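Papers > Product Evaluations > Two-Arm Kits
Filed under: Robotics, Hardware Reviews

4. Using the Jutum kit on small parts

So, on to the part of the evaluation I was looking forward to the most. Sections 2 and 3 dealt with unboxing, mounting and calibrating the Jutum two-arm kit, and I'll admit that calibration ate up more of August than I had planned. Once the arms agreed on where the table was, I could finally ask the question that anyone shopping for a kit like this really wants answered: can it work with small things on a cluttered desk, with both hands close together, without the arms getting in each other's way?

I ran 561 trials in total. Each one started with the same short list of goals (bring a small object to the work sheet, hold it there with one arm, let the other arm come in) but I didn't fix the layout. I moved things between trials, mostly on a whim, and I left the bystander objects where they were likely to be a nuisance. The Lumura software that comes with the kit has a "clear workspace" mode that assumes a bare table, and I kept that switched off the whole time. My desk has never been bare and I doubt yours is either.

Figure 4 is from one of the close-quarters trials, seen from the wrist camera. The two grippers are both over the white sheet, with the small white box right by the tip of the near arm's right finger and the dark block of squares just beyond it. I like this view a lot for judging the kit – it gives you a feel for how big the fingers are next to the parts. 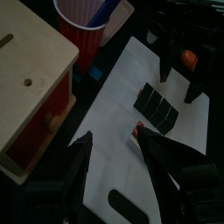 Figure 4. Wrist camera view during a close-quarters trial, both grippers at the work sheet.

The fingers are too fat for this class of job, according to Darwish, who read an early draft, and a fair test would have used the slim set that Jutum sells separately. I went back and forth on this. The slim fingers are a nice product, and I did try them for an afternoon, but they aren't in the box, and the point of this paper is what you get for the base price. I also found that the wider tips were more forgiving when my position estimate was a little off. Still, I'll give some ground here: if your parts sit right up against each other, budget for the extra set.

Now for the numbers. The planner stopped an arm to avoid a collision in 7 trials, and in each of those the recovery routine backed both arms out and started over by itself. I had expected far more stops than that! The thing that bothered me more was speed. With both arms near the same spot, Lumura slows everything way down, and a simple hand-over that feels like it should be quick turns into a very polite dance. There is a setting to loosen this (it's buried two menus deep, under "Shared zones") and I'd suggest changing it on day one.

For comparison I repeated part of the work on the Prosano kit, which I had on loan. It is faster in tight spaces, no question, but I had to write my own recovery routine, and the wrist camera mount wobbled until I shimmed it. The Jutum mount stayed put for the whole run, some 4000 gripper cycles, and I never touched a screw on it.

Grip force is the one place where I'd ask Jutum for a real fix. The scale in the software runs from "soft" to "firm" with no units, and the steps aren't even. I ended up making my own table by squeezing a load cell over and over, and that table is in Appendix B for anybody who wants to skip a dull weekend.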